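December 9, 2020

Rice cooker day. The lid, the seal, the dimples, and what I have learned about humility.

Background for whoever reads this after me: Trutard wants a one-page care sheet for the shared kitchen by the end of the month, covering every appliance people have broken or are planning to break. Titilayo took the kettle and the toaster, having got to the list first. I got the rice cooker. The draft is called Kistivow v2 in the folder, for reasons that made sense in August.

**Morning**

Read the old sheet. It says "wipe after use." It doesn't say wipe what, with what, or who. Somebody had penciled "not me" in the margin, and I think I know the handwriting.

Washed the inner pot first, soft sponge, warm water, a drop of soap. No scratches I could feel with a fingernail. There is a starch line about a finger's width below the rim that came off on the second pass. The first pass mainly moved it around.

Rice for the test: the Wurum short grain, because there is a whole sack of it and Suleiman Nwosu bought it and would like to see it go down. 519 g dry, rinsed until I got bored. Water to the matching line and then a splash more, which I'm recording here so that I can't deny it later.

**First batch**

Edible. Slightly wet on top, slightly stuck underneath, as if two people had cooked it and weren't speaking. Left it on keep warm through the Ajayi call, which overran, and by then the bottom had a crust you could have resoled a shoe with. Suleiman ate the crust. He says it's the best part. I've written "crust: optional" in the draft and expect to be asked to take it out.

When I opened the lid a good spoonful of water ran down off the underside and straight into the rice. So that is where some of the wet top comes from, and I withdraw my remarks about the measuring line. Some of them.

New line for the sheet: open the lid, wait a moment, wipe the inside before you go in with the paddle.

**Second batch**

Same rice, same weight, no splash. Soaked it first while I had lunch. Fluffed it 5 minutes after it finished, lid wiped beforehand. Much better – grains apart, nothing pasty, bottom only a little tan. Titilayo Onyeka had a bowl with an egg on it and gave it 92 out of a hundred. She wouldn't say where the other points went. I have asked twice.

I'd call the soak and the wipe worth keeping. Changing both at once was poor method and I knew it while I was doing it, but I was also hungry.

**The lid**

This is the part the old sheet skips entirely, and it's where all the dirt goes to live. The pot gets washed because the pot looks like a dish. The lid gets closed.
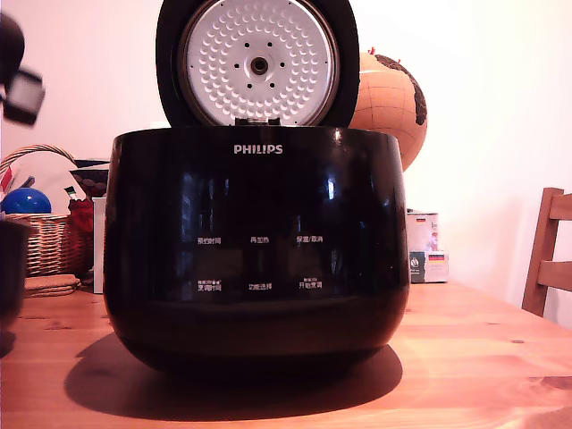
The rings of little dimples on the inner plate are the trouble. A flat cloth slides over the tops of them and comes away clean, and you feel good about yourself. A damp soft brush, going round with the rings, comes away a different story. Same for the small holes around the steam valve in the middle: dab, don't scrub, and then dry with the corner of a towel. I tried a cotton swab and left half of it behind, so now there's a line about cotton swabs too.

The black rubber seal wants a damp cloth run along it and nothing fancier. No pulling. Titilayo pulled the one on her own cooker at home and describes the following week as "educational."

Outside: shiny black finish, so every thumbprint in the building is on permanent display. Dry microfiber, last thing. Anything wet just leaves you streaks with thumbprints in them.

**Labels**

The controls are labeled in Chinese and the sheet needs English for them. So far:

- 预约时间 – preset time
- 再加热 – reheat
- 保温/取消 – keep warm / cancel
- 功能选择 – function select
- 开始烹调 – start cooking

Still owe the one at lower left. It has smaller print above it and I didn't have my reading glasses, which were in the other room, where they do their best work.

Keep warm and cancel being the same button should go in bold. I suspect it explains several lunches.

**To do**

- Third batch with soak but no wipe, to see which of the two did the work. Then wipe but no soak. Suleiman has offered to handle disposal.
- Lower left label.
- Ask Titilayo if the kettle section really needs 2 pages when the whole sheet is supposed to be one.
- Put the brush somewhere it won't get used on shoes.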